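Blue on White: The Kitchen Shelf Gallery

By Sem Wouters

I have never trusted the phrase "everyday tableware." It usually means the plates are dull and the price isn't. So when Henrik Hellwig told me that speckled dishes were the only ones worth eating from, I asked him to prove it, and he sent me home with a crate of his own. This page is what came of it. I've kept the notes short, and I've left out whatever the shops had to say about "timeless charm."
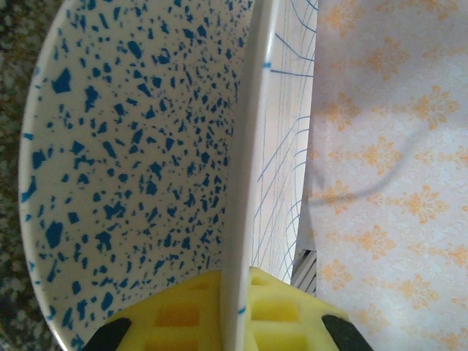 Blue flecks on creamy off-white, with a fine blue web of lines close by and orange damask cloth to the right.

Up close the speckle is better than I expected. Some flecks are only dots and others are proper angular chips, and they crowd together in places as if somebody had shaken a brush and then lost interest. I looked for a repeat in the pattern, the way you do with cheap wallpaper, and couldn't find one. Henrik calls this "lively." I'd call it uneven, but I did keep looking at it.

The curved blue lines are another matter. They bend and cross into a warped mesh, and next to all that spatter they look like they came from a different kitchen. Henrik says mixing the two is the whole point. I say people who run out of matching dishes have always said that.

As for the cloth, I was ready to hate it. Orange damask next to blue speckles sounds like a dare. The ground is pale enough, white going to lavender, that the orange stays soft, and I'll admit the bowl holds its own beside it.

A few notes for anyone tempted to buy:

Henrik paid 15 for his first speckled bowl, at a market in Kovmont. The shop there now asks 139 for a set of 5, and I can't see what changed apart from the sign over the door.

Ask what the glaze is before you put anything in the microwave. The seller I asked at Domer had 2 different answers, one before lunch and one after.

"Hand-finished" can cover a lot. I wanted to know which part the hand did and I'm still waiting to hear.

I gave the crate back in July — most of it, anyway. The big bowl is still at my place, and Henrik has started asking for it.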